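Packing room checklist, with comments
Flullwood Guest House, rental luggage
Checked by Leif Mogensen
July 7, 2019

Scope: hard-shell suitcases going out with guests, the packing table, and the baskets of small items. Soft bags are on the Clatport sheet and are not covered. Mark each line OK, Fix, or Hold. Anything marked Hold stays off the shelf until it has been looked at again.

SECTION A. PACKING TABLE

A1. Top clean, no grit or sticky spots. OK
A2. No chips along the edges that could catch a lining. OK
A3. Suitcase can be opened fully with the lid supported. OK
Comment: Push the case well back before opening it. In December a lid dropped on someone's hand after the case was opened too close to the front. No injury beyond a bruise, but the latch was bent and the case was out of use until a part came from Boltitz.
A4. Floor clear where people stand. Fix
Comment: Flattened boxes again. Moved to the recycling area.

SECTION B. SHELL, WHEELS, HANDLE

B1. Shell free of cracks, inside and out. OK
B2. Wheels turn freely and are firm in their housings. Fix
Comment: One case has a wheel that drags. Hair around the axle. Cut it out with the small scissors and check again with the case loaded. Do not oil.
B3. Handle locks at each height and goes down without force. OK
B4. Hinges hold the lid straight. OK
B5. Zipper runs all the way around without skipping. OK
Comment: Test with the case empty and then full. Look at the pull as well as the teeth. A bent pull gets yanked, and then the slider goes.

SECTION C. LINING AND STRAPS

C1. Lining clean, no stains or smell. OK
C2. Lining attached at the rim all the way round. OK
Comment: Loose folds in the lid lining are fine. A gap at the rim is marked Fix.
C3. Straps not frayed, stitching sound at both ends. OK
C4. Straps lie inside the case before closing. OK
Comment: A strap end caught in the zipper was the most common fault last season. Lay the straps down flat, pack over or under them as needed, and look along the rim before pulling the lid over.

SECTION D. SMALL ITEMS

The small things cause more trouble than the clothes. They go in last, and people tend to drop them into whatever corner is open. 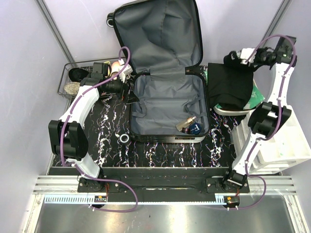
Glass goes in the middle of the case with something soft on all sides. A perfume bottle set down at the edge of the compartment is all right while you are sorting, but it has to be moved and wrapped before the lid comes down. Round containers roll, so they go in a pouch or between folded clothes.

D1. Caps tight on all bottles. OK
D2. Glass wrapped and away from the shell. Hold
Comment: Wrap is out of stock. Fogh is sending more. Use a rolled sock or a hand towel until then, and tell the guest.
D3. Liquids bagged separately. OK
D4. Basket has no sharp wire ends. Fix
Comment: Run a cloth along the rim and down the corners. If it snags, file the end down or take the basket out of use. One of the older ones snagged.
D5. Sponges and pads dry before packing. OK
D6. Basket empty when the case is closed. OK
Comment: Look under the larger items. Light-colored pieces are easy to miss, and mailing them on afterward is a nuisance.

SECTION E. CLOSED CASE

E1. Lid closes without anyone leaning on it. OK
E2. Weight under 40 pounds. OK
Comment: Guests may go over this if they sign for it. Staff do not lift those cases alone.
E3. Case stands upright by itself. OK
E4. Tag attached and readable. Fix
Comment: The tag on case 19 has faded and needs printing again. Use the heavier card.

FOLLOW-UP

Wheel, section B: clean and retest before the case goes out.
Wrap, section D: waiting on Fogh.
Wire basket, section D: file or replace.
Tag, section E: reprint.

Old sheets go in the binder behind the door. Please write comments in pen, and initial any line you change after I have signed.

L. Mogensen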